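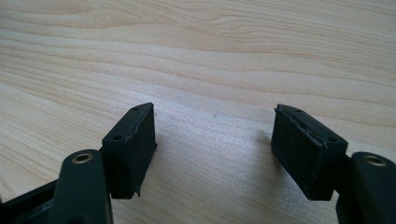
Section 3. Pre-Session Inspection of Gripper Pads

3.1 Scope

This section applies to hand-held grippers used for recording at the Bodgate and Pirnari sites. It covers the pad blocks, the pad facing, the threaded inserts in the fingers, and the work surface. Calibration of the camera is covered in Section 4. Motorized grippers are inspected under the Araya procedure and are outside this manual.

Inspect at the start of every session and again after any pad change. Allow around 9 minutes per gripper.

3.2 Before you start

Clear the work surface and wipe it with a dry, lint-free cloth. Debris on the table shows up in recordings and can be picked up by the facing.

Switch on the overhead light. Set the room to 68 °F and leave the gripper in the room until it has reached the same temperature.

CAUTION: Keep fingertips out of the gap while the trigger is being worked. The pads close with enough force to pinch.

3.3 Procedure

1. Hold the gripper over the bare work surface with the fingers fully open and pointing down at the table.

2. Check that the two pad blocks sit at the same level. If one stands higher than the other, loosen its screws, reseat the block and tighten again.

3. Look along the upper edge of each facing. Record any place where the covering lifts from the block, even slightly.

4. Check the lower corners of each block for loose flaps or torn material. Do not pull on a flap. Trim it flush with a sharp blade, or replace the facing if the tear reaches the gripping face.

5. Brush dust off both gripping faces with a soft brush. Do not use solvent.

6. Check the brass inserts. Each must sit square in its recess and must not turn under light finger pressure.

7. Close the gripper slowly and confirm that the faces meet along their full height. Open and close it 3 times. The motion must be smooth, with no catch.

8. Enter the result in the Clikitz log under the serial number of the gripper.
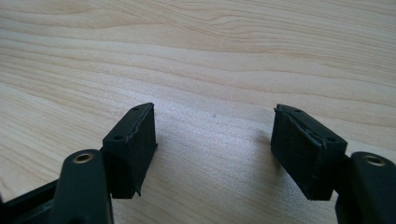 Eusebio Restrepo

3.4 Grading wear

Grade each pad on its own. The gripper takes the grade of its worse pad.

Grade A: facing bonded along all edges. Use as normal.

Grade B: facing lifted or creased at an edge, gripping face sound. Use is permitted for 2 more sessions, then replace.

Grade C: split or tear that reaches the gripping face, or a loose block. Remove from use and tag.

NOTE: Light dust or a worn nap on the facing does not change the grade - clean the pad and grade it again.

3.5 Replacing pads

Always replace left and right pads as a pair. A new facing grips harder than an old one, and a mixed pair will drag a light object to one side during closing. Record the change in the log before the next session, then repeat 3.3 from step 1.

Sessions recorded with a Grade C pad must be flagged in the log. Do not delete them.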